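Cultville > Home Life > Galleries > Can a Machine Do the Chores Yet?

Can a Machine Do the Chores Yet? A Kitchen Drawer Gallery

By Danish Lodhi
Wed 23 September

Readers of this column have been asking me the same thing since July, when I wrote (at too great a length, my editor felt) about the dishwasher and whether it was the last truly helpful machine to come into the house. What about the rest of it, you wanted to know. What about the putting away, the wiping, the drawer full of things that never goes back in quite right? I had 14 letters on drawers alone, and a very kind one from a reader in Durrani who keeps her tea towels in three different places and would like a robot to have an opinion about it.

So I've been looking at drawers. It's a humble subject, I know, but stay with me, because I have come to think the drawer is the best test of a household machine there is. A vacuum only has to roll around on the floor, and a washing machine sits still and lets you bring everything to it. A drawer asks for a good deal more. The machine has to find the handle, get hold of it, pull in a straight line (or near enough), notice when to stop, and let go again without taking the whole unit along with it. My grandmother could do all that with her hip while holding a pie.

The handle comes first, and it is harder than you'd think! A person's fingers curl around behind a bar without any instruction from upstairs. A gripper needs to arrive at the right angle, with a bit of room on both sides, and a dark glossy bar doesn't give it much to look at.

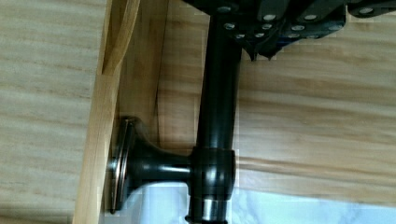
Getting a grip: black rod, pale wood, and very little room for error.

I have a soft spot for this stage of the job, probably from years of rented kitchens where every knob was a different shape and at least one came off in your hand. The people who design kitchens have always designed them for hands. They picked round knobs when round knobs were in fashion, and long bars when everybody wanted long bars, and those little scooped-out edges with no handle at all, which I can barely manage myself after I've been buttering a pan. Any machine that hopes to be useful at home has to put up with all of these. We aren't going to change our handles for it, or at least I'm not. I've only just paid for mine.

Then there is the pulling. When I had the drawers in my own kitchen redone, the fitter from Proker told me that most of the ones he's called out to mend have been yanked at a slant for years, always by the same person, always from the same side of the room. I looked at my feet. A machine should do better there, if it is patient, and patience is the one household virtue I'm willing to grant it in advance. It doesn't have a pot boiling over behind it or a child asking where the tape is. 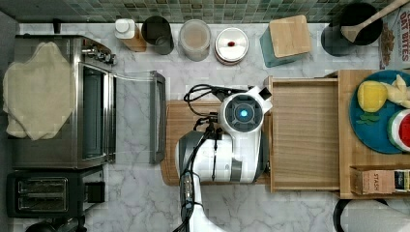

What I keep wondering about is how much space all this takes up. My counter is a busy place, like most people's, with the toaster and the tea and a towel thrown over something, and I do wonder where an arm would go. I measured the stretch between my bread box and the sink, and it would be a squeeze. We found room for microwaves once, of course, and I remember my father saying there was nowhere to put one, and then there it was, on top of the good bread board, for nine years. But you could still chop an onion next to the microwave. I'd want to know I could chop an onion next to this.

There's the matter of the cables, too. I'm a person who hides the cord of the kettle behind the flour, so I notice these things, and I would like somebody to have a word with the engineers about it before any of this goes on sale. A tidy-up machine ought to be tidy. Turden, the little housewares shop on my corner, sells a very nice cord cover, and I'm happy to bring one over.
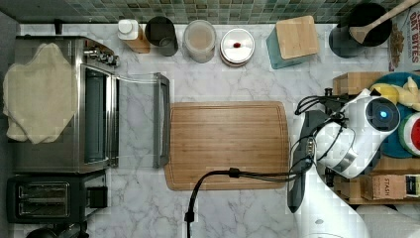

So, are we there?

My answer is a cheerful "not quite," and I'd like to explain it with a bit of fairness to everyone concerned. Opening a drawer is one chore, or really a third of one. Nobody in my house has ever asked me to open a drawer for its own sake. They ask for the scissors. That means opening it, finding the scissors under the birthday candles and the takeout menus, handing them over the right way around, and closing it again with everything inside lying flat enough that it doesn't jam. I'd happily pay for a machine that did the whole of that. For the first part alone, I think I'd keep my hip.

Still, I remember being rude about robot vacuums, and I now own one and say good night to it. Things come along a piece at a time. A machine that can manage a drawer might next manage a cabinet, and after that perhaps the fridge, and one of these years I may sit at the kitchen table with my coffee while something other than me puts the groceries away. I'd probably get up and move the eggs afterward. But I would enjoy the coffee.

If you'd like a little test for any household robot you read about, borrow mine. Ask what happens when the drawer is full. An empty one slides beautifully for anybody, me included, and it's the potato masher standing up on its end that separates the helpers from the show-offs.

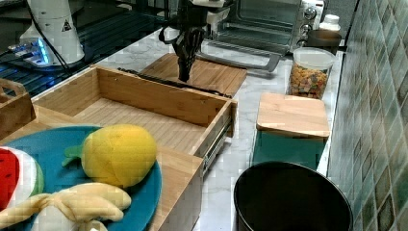
Marguerite: I'd settle for one that only closes drawers. My husband opens every one in the kitchen to make a sandwich and leaves them all hanging out like tongues. If they can pull, surely they can push?

benchdog: Pushing is easier than pulling, I'd guess, as long as nothing is sticking up at the back. We have something similar in the shop where I work, for parts bins, and the bins are never the trouble. It's the one odd part somebody dropped in sideways. Then it stops and waits for one of us to come over.

Danish Lodhi: Marguerite, I think you've described my kitchen as well as yours. And benchdog, your sideways part is my potato masher. I feel much better about it.

Tilly R.: I don't want a robot with my drawers, thank you, but I would clear half the counter tomorrow for one that could fold a fitted sheet. Will you do laundry next?

Old Ned: What do they cost? You went through the entire thing and never said.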